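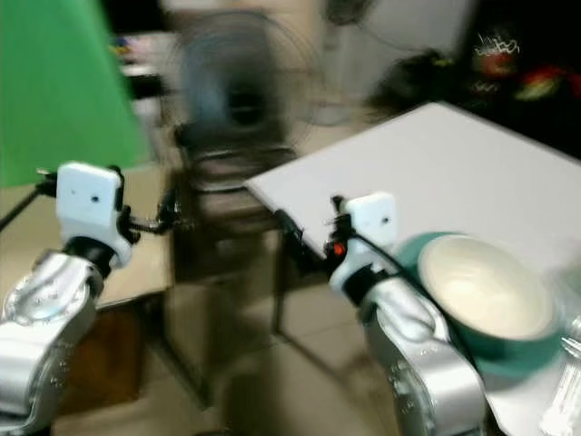 The green bowl, cream on the inside and teal around the rim.

I went to talk to Ewan Pomare about dishes, and we were still on bowls an hour later. He buys secondhand tableware, sorts it and sells it on as mixed sets under the name Kunduvetti – no two alike, which suits me fine, as I've never owned a matching set in my life!

"I started with 15 plates and a box of mugs from my aunt," he told me. "Now I've got 216 pieces and I can't close the cupboard."

So how does he decide what goes with what? Color first, he said, then how a thing feels in your hand. He loves a strong color (me too) and gets a bit impatient with people who only want white. 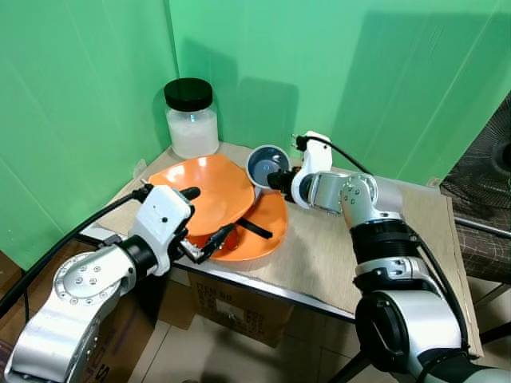
"Orange makes everybody hungry," he said. "Put scrambled eggs on an orange plate and tell me I'm wrong." I tried it at home that weekend and I'm not going to argue.

Stacking is where he gets strict. Big plates go at the bottom, nothing with a handle goes in the pile, and cutlery comes off before anything gets moved. He chipped three good plates back in May by rushing, and he still sounds sore about it. 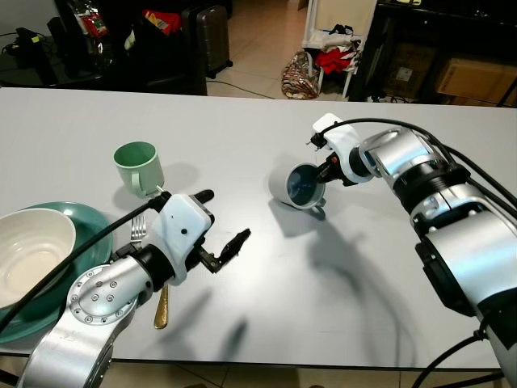 Mugs are another story. Ewan checks the inside of every one before the outside, looking for stains and tiny cracks, and runs a thumb around the rim. "A mug can be ugly," he said, "but it can't be rough where you drink."

I asked which piece he'd keep if he had to sell the rest. He thought about it for ages, then said a soup bowl he eats his cereal from – and no, it's not for sale. I did ask.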